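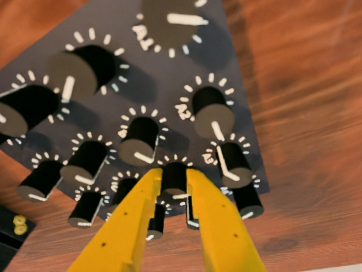 Knobs with white indicator lines on a dark gray panel

Search the archive: Enter keywords Go

Re: [trumatstead-sound] hiss on the river tapes

Earlier on this list:

> I've started copying the old Trumatstead river tapes and the hiss is
> terrible. Should I filter it out as I go, or copy everything flat and
> clean it up afterward? I have 212 reels to get through and don't want
> to do any of this twice.
>
> Also, does anyone know what speed the Palamarchuk reels were made at?
> The boxes don't say.

Copy them flat! Please, please copy them flat. I did the first 200 or so of the Wilden bird tapes with the treble rolled off, thinking I was being clever, and there went every goldcrest on them (they call way up high, right where the hiss lives). I had to go back and play the whole lot again. Once you have a clean straight copy you can try any filter you like, as often as you like.

For level, find the loudest minute on the reel first, set it there, then leave it alone. Riding the gain makes the background swell up and down, and on river recordings the background is the good part – all that water moving over the stones.

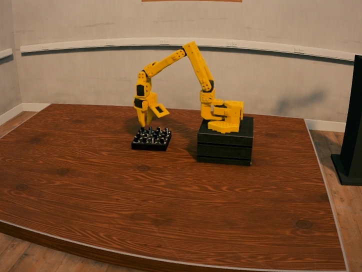 On speed, my Palamarchuk reels were nearly all the slower one, but a few switch halfway through. Listen for the church bell. If it sounds like a doorbell, you're running too fast.

The Lerasell catalog lists 2,285 sides and is very good on dates, less so on places. If you hit the one with the frogs under the mill bridge, send me a copy, I've wanted to hear that for years!

What tape are they on, by the way? If it's the brown stuff that sheds, stop and clean the heads after every reel.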